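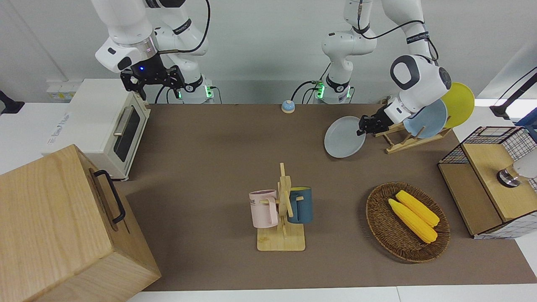 Start with the two-week problem. Most people in the room will have booked, or be thinking of booking, a fortnight at a language school overseas, and they'd like to hear that they'll come home fluent. They won't. What a fortnight can do is make you much better at getting by without the word you need. Do the exercise straight away, before anyone settles into their seat. Pairs, target language only, any level: get your partner to understand "cable" without using the word. Long, black, thin, comes out of the side of the white thing. Then the little green light, then the part that bends. Give them two minutes and let it get noisy. Anyone who reaches for a phone has to do it again in front of everyone.

(Housekeeping: Whiteley Adult Learning Centre, evening session, 06/08/2019. Tea urn goes on at the break, not before, or the front row can't hear.)

Choosing the place

Tell the Grurno story. I chose Grurno from the brochure, which had a photo of the piazza at dusk and a sentence about timeless rhythms. The timeless rhythm was a street sweeper at ten to six. It was still the best choice I've made, for a reason the brochure left out: hardly a soul in town wanted to practise English on me. In the big coastal resorts you order a coffee in your careful new sentence and get your answer in flawless English, with a biscuit. In Grurno I got my answer in dialect, at speed, and no biscuit.

Questions to ask a school before you pay. Read these slowly, people write them down.

How many in a class at your level, in the month you're going? The website figure is for the quiet season.
What happens if you're the only person at that level?
Are afternoon activities run in the language, or in whatever the group has in common? (English. It's always English.)
Is the homestay walkable, and would the person telling you so walk it in the heat?
Can you change class on day two without filling in a form?

Petton has a decent summer school as well, in a building dated 1907 over the door, and I think the chairs are original. Mention it for anyone who doesn't like hills. October is the month to go if you can get the leave. The teachers have had a rest and the gelato place is still open.

Money

Keep this short, someone always wants to argue about airfares. My homestay supplement was 251 euros for the fortnight, breakfast and dinner. The breakfast was a rusk. The dinner was enough for a rugby team and involved being watched while I ate it. Homestay beats the shared flat every time for language, because the other people in the flat will be lovely and from Brisbane.

Vocabulary before you leave

I used Grakix for flashcards and went over with 985 words in it, very pleased with myself. I knew the words for "badger" and "shareholder". I didn't know the word for "plug". Pause here for them to laugh, and if they don't, move on.

So: learn the house first. Kitchen, bathroom, laundry, whatever is on the bench or hanging off the wall. It's dull and you'll use it by seven o'clock the first night, when your host asks you to pass something or turn something off. Put the next slide up and leave it up while they work in pairs. Beginners name what they can, everyone else has to say where things are – above, behind, beside, at the back. Prepositions are where most of us fall over.

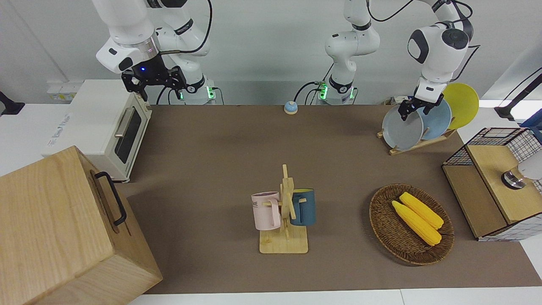
Slide 4: "above" and "behind". Start from the toaster oven.

Give it up to ten minutes. Intermediate people will try to show off with the subjunctive. Let them, then ask whether the gripper is open or closed and see if they remember that the adjective has to agree.

While you're there

Sit in the same bar every day. By the fourth visit they'll stop being polite and start talking to you, and that's the lesson you flew for. Don't correct yourself mid-sentence, finish the thing and be wrong. Go to the hardware shop. I've learnt more asking for a tap washer I didn't need than I did in a whole morning on conditional clauses, and I've still got the washer.

Skip homework one night out of three. (If any teachers are in, say one in four.)

Coming home

The drop-off is steep. I lost the past tense somewhere over Singapore. Book your conversation group before you go, for the week you get back, and pay up front so that meanness gets you out of the house.

Handouts are on the table by the door: the question list, and a page for your own house vocabulary. Questions now. If it's about airfares, see me at the urn.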